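Vendredi 16 août

COMMUNIQUÉ DE PRESSE

Monivmont présente Noltby, une ligne de vaisselle en métal destinée à la restauration collective

La société Monivmont annonce le lancement de Noltby, une ligne de vaisselle et de couverts en métal conçue pour les cantines, les résidences étudiantes et les restaurants d'entreprise. Les premières livraisons débuteront en décembre. La distribution sera assurée par Vastance, partenaire logistique du groupe.

La gamme comprend une assiette ronde à rebord relevé, déclinée en 2 diamètres, ainsi qu'un jeu de couverts assortis. Elle répond à une demande exprimée par de nombreux gestionnaires d'établissements, confrontés au remplacement fréquent de la vaisselle cassée ou ébréchée. Les pièces s'empilent et passent en machine professionnelle.

Une période d'essai dans un restaurant d'entreprise

Avant sa commercialisation, la ligne a été mise à l'essai au restaurant Palaniappan, qui sert environ 510 repas par jour. L'établissement a reçu 200 assiettes et autant de cuillères, utilisées au service du midi. Les équipes de salle et de plonge ont transmis leurs observations à Monivmont à l'issue de la période. Elles portaient principalement sur la prise en main du rebord, le bruit des couverts contre le métal et l'encombrement des piles sur les chariots. Le profil du rebord a été légèrement modifié à la suite de ces remarques.

Les assiettes sont proposées sans décor. Leur teinte argentée a été retenue pour s'accorder aussi bien aux plateaux de self qu'aux tables en bois clair.
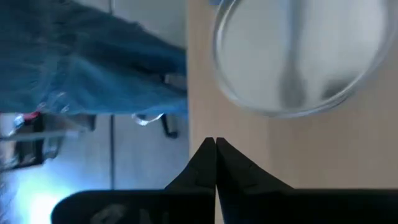

Conditions de commande

Les établissements peuvent dès à présent adresser leurs demandes de devis à Vastance. Un tarif dégressif s'applique à partir de 1 000 pièces, assiettes et couverts confondus. Des échantillons sont mis à la disposition des acheteurs publics et privés sur simple demande écrite.

À propos de Monivmont

Monivmont conçoit des articles de table et de cuisine pour les professionnels de la restauration.

Contact presse : service communication de Monivmont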